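3.2 Serving trays and the sharing of small dishes

In the households we visited in Flosdale, food for guests is almost never put directly on the table. It first goes on a tray, and the tray decides how much is offered. Bouchra Ramadan, who made the interviews in Arabic and in French, noted that the older hosts used one word for the tray and for the portion. We keep this double meaning in our coding, where "a tray" is a unit of offering and also an object.

The wooden tray with low walls was the form most often named by the 26 hosts. It is rectangular, and it is carried with the short side toward the body.
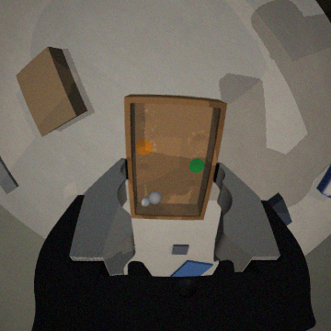

Vol. 12, No. 2

Metal trays were named by fewer hosts, and mainly for tea. Several hosts said that metal is "for the street" – they meant the cafes near the Jirkora market – while wood is for the house. We did not find this opinion among hosts who moved to Flosdale as children.

The number of pieces on a tray was a matter of some discussion. A tray for one guest should look open, so that the guest does not feel pressed to finish it. In the Metwally neighborhood, 5 hosts told us that they put two round sweets for a single visitor and bring more only when these are eaten. A full tray at the beginning was considered as a sign of hurry.
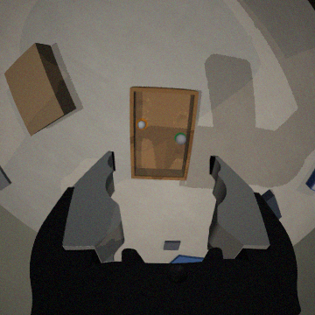
3.3 The room and the place of the guest

The second part of the interviews was about the room. Hosts were asked where the guest sits, and what must be moved before the guest arrives. In small apartments the mat is the important thing, more than the chairs. It marks the area where shoes are not allowed, and the tiles around it stay free for walking. Most hosts preferred plain walls in the guest room, and green and gray were the colors they mentioned most.
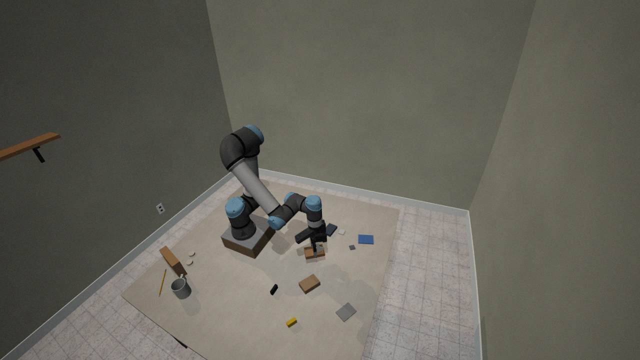
Figure 4. Room with large beige mat on white tiles; walls gray-green.

The answers from Ornisero differ on this point and are treated in Section 4.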